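Duvet

A duvet is a soft, flat bag of cloth filled with down, feathers, wool or man-made fiber, used as a top covering on a bed.
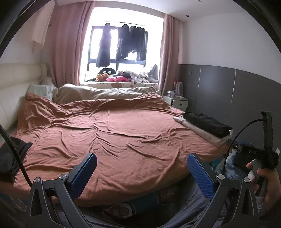 A rust-brown duvet on a double bed, with faint stitched quilting lines.

In American stores the same article is often sold as a comforter, and the line between the two is less firm than sellers suggest. The usual rule is that a duvet goes inside a removable cover and a comforter does not. Plenty of products sold as duvets are quilted, colored and meant to be used bare, and plenty of comforters end up in covers.

Construction

The filling has to be held in place or it slides to the edges. The cheapest method is to stitch straight through both layers, which leaves a thin line with little filling at every seam. Box construction puts short walls of fabric between the layers, so the filling keeps its depth. Tufting ties the layers together at separate points. Makers tend to claim that their own method prevents cold spots. Few of these claims come with a test that a buyer could repeat.

Filling and warmth

Down is light for the warmth it gives, but it costs more and is slow to dry. Polyester is cheaper and easier to wash, and it tends to flatten with use. Wool is heavier and drapes closely over the sleeper. A label reading "100 percent natural" says nothing about how much filling is inside, or whether it is mostly down or mostly feather.

Warmth ratings are useful within one maker's range and less so between makers. Room temperature, nightwear and the number of people in the bed all affect the result. The textile writer Beril Tatlı compared 17 duvets for the Mellham household survey and found that sleepers' opinions of warmth matched the printed rating poorly. Her group was small, and the duvets were not used in the same bedrooms, so the finding should be read with care.

Making the bed

The duvet is commonly praised as a labor saver, on the ground that one shake replaces the folding and tucking of sheets and blankets. This holds only if creases are accepted. A duvet pulled up in a hurry stays rumpled, and smoothing a large one takes a walk around the bed. Putting a cover back on after washing can easily use up the time saved during the week.

Washing

Advice on washing varies widely and much of it comes from companies that sell covers or cleaning services. Eylül Yazıcı, in a household column of September 8, 2018, argued that a duvet kept in a cover rarely needs a full wash, and that airing it near an open window does most of the work. She gave no measurements. A home machine may be too small for a double duvet, and filling packed tightly in the drum does not rinse well.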